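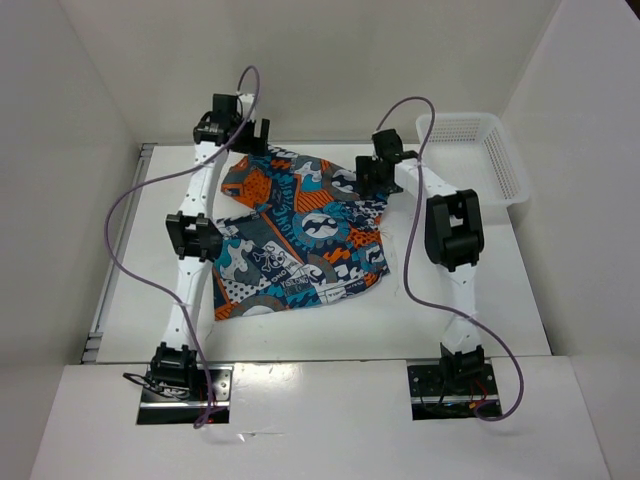
Patterned cloth, crumpled.

April 5, 2023

Started on the linen cupboard again. I say again as if I had finished it the first time. In December I got as far as the second shelf, found the good napkins, put them on the table for one dinner and shoved them back in a ball.

Nicanor Arriaga came by after lunch with the Brilora booklet, the one he has been pushing on everybody in Munden. It promises that any piece of cloth in the house can be folded flat in four moves and will stay that way. I have my doubts. I have been folding cloth since I was tall enough to hold the other end of a sheet, and I have yet to meet one that stays the way I left it. The booklet has drawings where every corner is a right angle and every edge runs straight. My tablecloths have been through the wash for years. The hems have pulled in, one side is longer than the other, and no amount of matching corners is going to fix that.

Still, I said I would try it, so I tried it.

First complaint: the booklet starts with "lay the cloth flat." Well, sure. That is most of the job. A thing comes out of the basket in a heap, and finding a corner in a heap takes longer than all the rest put together. With a plain cloth I can at least see a hem. With a patterned one the folds and the print get mixed up together and I grab what I think is an edge and it is only a crease. I did this over and over with the blue checked one from Zustdale and ended up holding it by the middle.

Nicanor says to lift it by two corners and let it drop open. He has longer arms than I do.

Second complaint: the sizes. They want everything folded to the same width so the stack looks even from the front. Who is looking at the front? The door is shut. I want to be able to tell a dish towel from a pillowcase without pulling out the whole pile, and when they are all the same width I can't. I told him so and he said to write labels. Labels, for towels.

I will give them one thing, the advice about starting on a smooth bare surface and not on the bed. The quilt grabs the cloth and you can't slide anything square. I moved over to the kitchen table and it did go better. I knew that already, though. My aunt in Baran did all hers on the table and never paid 2550 for a set of shelf dividers to go with it.

That price is for the full set, on the back page. I read it twice. Nicanor hasn't bought them either, I noticed, for all his talk.

By the time he went home I had done three tablecloths and most of the dish towels. The tablecloths look decent. One of them has a bulge along the fold where the hem is thick, and I pressed it with my hand and it came right back up. I put it on the bottom.

The booklet says the cupboard should take 20 minutes. I was at it until the light went and the sheets are not even touched, and I am not starting on the fitted ones, whatever page nine says about tucking one corner into the other. I have seen that done. It makes a lump with a flat side.

Found the missing oven mitt behind the bath mats. Also two napkins that belong to nothing I own. Put them with the rags for now.

Will look at the stack tomorrow and see if it has slid over - I expect it will have. Need starch, and lightbulbs for the hall.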